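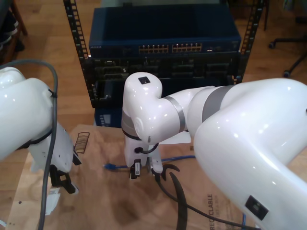
Blaues Patchkabel auf der Tischunterlage, Januar

Suchbegriff eingeben Suchen

14:20 Uhr. Endlich wieder am Rack! Der Umbau für Cladley hat lange gelegen, jetzt geht es um die Verkabelung vorne: ein Kabel nach dem anderen, jedes mit eigener Zeile im Heft, damit Cauã beim Nachlesen nicht wieder raten muss. Als Erstes sind die blauen dran. Die Farbe mag ich sehr, man findet sie im schwarzen Gestell sofort wieder. 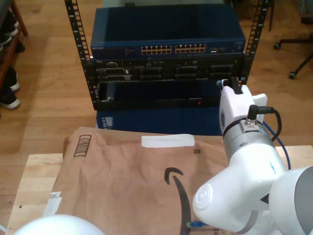

Werkstattheft Naderen · Nr. 2 · Bl. 901

Der Switch bleibt ganz oben, die ausziehbare Ablage weiter unten. Cauã Bittencourt hatte vorgeschlagen, beides zu tauschen, aber so kommt man an die Ports viel besser heran, und beim Umstecken liegt der Tisch gleich davor. Die beiden Zwölferblöcke nehmen wir getrennt: links Werkstatt, rechts Messplatz. Uplinks vorerst nicht belegen. Inventarnummer 1716 gilt weiter für das ganze Gestell, die 4000 auf dem alten Zettel bitte streichen – die gehört zu Wunport.

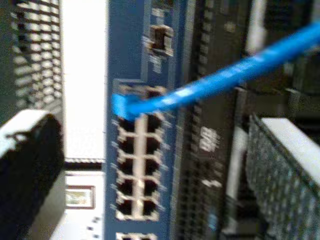 Zur Portbelegung: Ich zähle ab jetzt immer vom Rand des Blocks aus und trage erst ein, wenn der Stecker sitzt. Zugentlastung kommt später, Mac Carthaigh bringt Klettband mit. Bis dahin achte ich darauf, dass die Kabel nicht quer über die Nachbarbuchsen hängen. Das blaue geht vom Stecker schräg weg und über die dunklen Geräte, dafür hätte ich gern eine Führung seitlich am Gestell. Trotzdem schön, wie klar man den blauen Stecker an der Front erkennt! Die Beschriftung daneben taugt weniger, also drucke ich größere Schildchen. 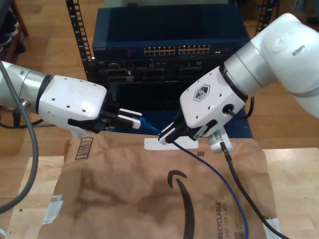
Noch zum Material. Neue Kabel prüfe ich ab jetzt vor dem Einstecken auf dem Tisch, erst die Rastnase, dann die Adern im Fenster des Steckers. Dazu das Kabel kurz hinter dem Stecker halten und das Ende waagerecht ausrichten, so wie auf dem Bild, und den Rest einfach über die Unterlage laufen lassen. Der alte Versandumschlag ist als Unterlage prima, auch mit Falten und Flecken – den bitte nicht wegwerfen!

Offen: Schildchen drucken, Führung bei Cladley anfragen, zweiten Block eintragen.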